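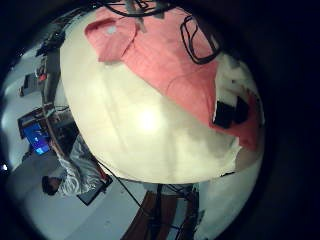 Open Day Safety Walkthrough — Robot Demonstration Room
Site: Festby workshop, Nedden building
Demo: Pinto arm with gripper, cloth handling
Month: June
Checklist form 215, filled in before doors and again at the lunch break

Mark each line OK, FIX or N/A. Write a comment for anything that is not a plain OK.

1. Visitor area

1.1 Visitor line taped on floor, full width of room. OK
1.2 Line is at least 200 cm from the farthest reach of the arm. OK
Comment: Measured with the arm at full stretch. Do not measure from the base, we got that wrong at the last open day.
1.3 Group size posted at the door. FIX
Comment: Sign still had the winter number on it. Replaced before doors.
1.4 Door to corridor opens fully and stays open. OK
1.5 Stools put away. OK

2. Operator station

2.1 Operator can reach the stop button from the workstation without standing up. OK
2.2 Second stop button at the visitor line, tested. OK
Comment: Tested 3 times. Arm held position each time. Reset needs the key, and the key stays with the operator.
2.3 Monitor on and control screen up before the first group comes in. OK
2.4 Operator has a clear way out of the work area on one side. OK
Comment: Clear at the time of the walkthrough. Check again after lunch — bags tend to end up there.
2.5 Anyone leaning or reaching in near the work area has told the operator first. OK

3. Cables and floor

3.1 No cables across the visitor path. OK
3.2 Cables inside the work area tied or routed so they can't catch the arm. FIX
Comment: Long black cables run low through the work area toward the equipment on the far side. Staff know to step over them, visitors don't go there. Tie them down before the next demo. Also look at the ones hanging overhead, they should have more slack taken out.
3.3 Floor swept and dry. OK
3.4 Power strips off the floor. OK

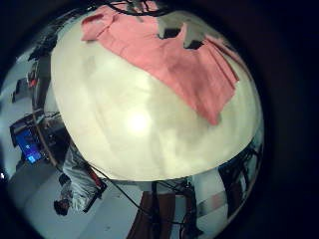 4. Gripper and cloth

4.1 Fingers open and close through full range with nothing in them. OK
4.2 Finger pads seated, bracket screws checked by hand. OK
4.3 Gear and pulley clear of thread and lint. OK
Comment: Cloth demos shed. Look here between every group, it takes a minute. The gear teeth are exposed, so power off before putting a finger or brush near them.
4.4 Cloth has no loose threads long enough to wind into the drive. OK
Comment: Pink cloth only for today. The fringed one stays in the drawer.
4.5 Wiring near the gripper kept away from moving parts. FIX
Comment: Too many thin wires close together. Nothing was touching when checked, but I would like a sleeve on them. Kader sleeve is on order. Until it comes, run at the slow setting.
4.6 Speed limit set to demo mode. OK
4.7 Run counter noted. OK
Comment: 2,278 at start of day.
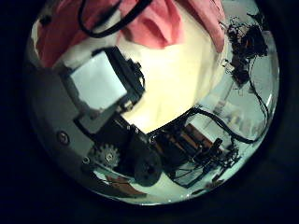

5. Talking to visitors

5.1 Short safety talk given before the arm moves. OK
5.2 Visitors told that the arm can start again after it looks like it has stopped. OK
Comment: Say it twice when there are kids in the group.
5.3 No visitor hands on the gripper, powered or not. OK
Comment: We had several requests in the morning. Hand out the spare finger from the box by the door instead.
5.4 Questions taken with the arm parked. OK

6. Close down

6.1 Arm parked, power off, key removed. To be filled in at end of day
6.2 Cloth folded and put away. To be filled in at end of day
6.3 Open FIX items copied to the workshop list. To be filled in at end of day
Comment: 3.2 and 4.5 go over. 1.3 is closed.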